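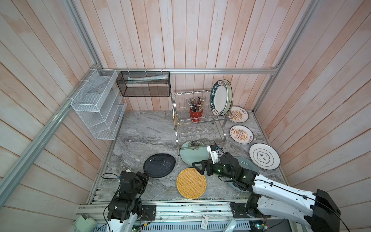

4. Arrumar a louça com a célula Fenham: o primeiro turno com a equipa

Antes de mais, respire fundo. Quem sempre arrumou pratos à mão costuma olhar para os dois braços com alguma desconfiança nas primeiras semanas, e é natural que assim seja — dê tempo às pessoas e deixe-as fazer perguntas.

4.1 Preparação do posto

1. Reúna a equipa da copa fora da zona de alcance dos braços e explique quem fica responsável pela célula nesse turno.
2. Confirme no painel que a velocidade está limitada a 200 mm/s. Mantenha este valor até todos terem feito pelo menos um turno completo.
3. Coloque os pratos deitados no chão da célula, sem os empilhar. Podem ser de cores e desenhos diferentes.
4. Verifique se o escorredor está bem assente e se os cestos de parede continuam firmes.
5. Feche o acesso, avise em voz alta e prima Iniciar.

Cuidado: nunca meta a mão na célula para endireitar um prato com os braços ligados. Prima Pausa, espere que parem por completo e só então abra.

Nota: se aparecer o código 252, um dos braços não conseguiu segurar a peça. Retire-a com a célula em pausa, volte a pousá-la mais afastada das outras e prima Retomar.

4.2 O que muda para quem lá trabalha

A pessoa que antes arrumava passa a preparar, vigiar e decidir, e isso cansa de outra maneira. Combine trocas de posto ao longo do turno e guarde um bocadinho, no fim, para ouvir o que correu mal. Zachary Caron, da Skikska, recolhe essas notas até dezembro para a próxima revisão do manual — escreva-lhe à vontade, mesmo que lhe pareça coisa pouca.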